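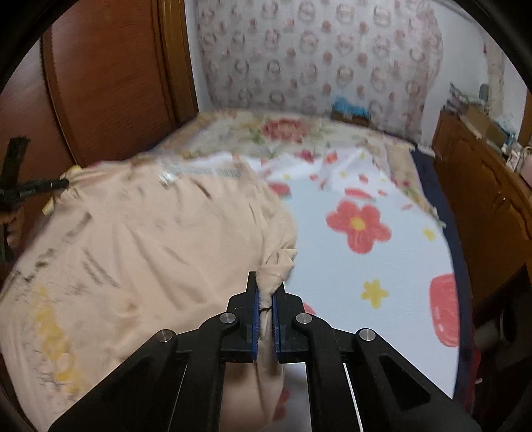
How to wash a duvet cover with old stains

Step 1. Look at the label and sort the stains

Before you put any water on the cover, read the care label. Most cotton covers can be washed at a warm setting, but some mixed fabrics can not, and the label is the only one who knows. Then spread the cover on the bed in daylight and look at both sides. Yellow stains come mostly from sweat or body oil. Grey streaks are more often dust or dirt from the floor. They need different treatment, so mark each place with a safety pin. When the cover is wet, you will not find them so easily.

Step 2. Treat the grey marks

Shake the cover outside first. After this, put a little dish soap on a soft brush and work from the outside of the mark to the middle. Wait 10 minutes and rinse with cool water.

Step 3. Soak the yellow stains

Mix 2 spoons of baking soda with one spoon of dish soap and enough water to make a paste. Press it in the fabric with your fingers and leave it for one hour. For very old stains I use oxygen bleach in a bucket, over the night. Please do not use chlorine bleach on colored fabric. I did this one time in August with a green cover and it has now a white cloud in the middle.

Step 4. Close the buttons and wash

Close all buttons or the zipper. If you leave the cover open, the pillowcases and socks go inside and come out in a wet ball. Wash it alone if your machine is small. Choose a second rinse, and spin at 900 if the label permits it.

Step 5. Check before you dry

Look at the places with the pins (take the pins out before washing, and make a small stitch with thread in their place). If a stain is still there, repeat step 3. The heat of the dryer can fix the stain in the fabric.

Step 6. Dry and put away

Hang the cover over two lines, so that the air passes in the middle. Fold it only when the seams are fully dry.

Written by Tolera Lemma, updated September 5, 2023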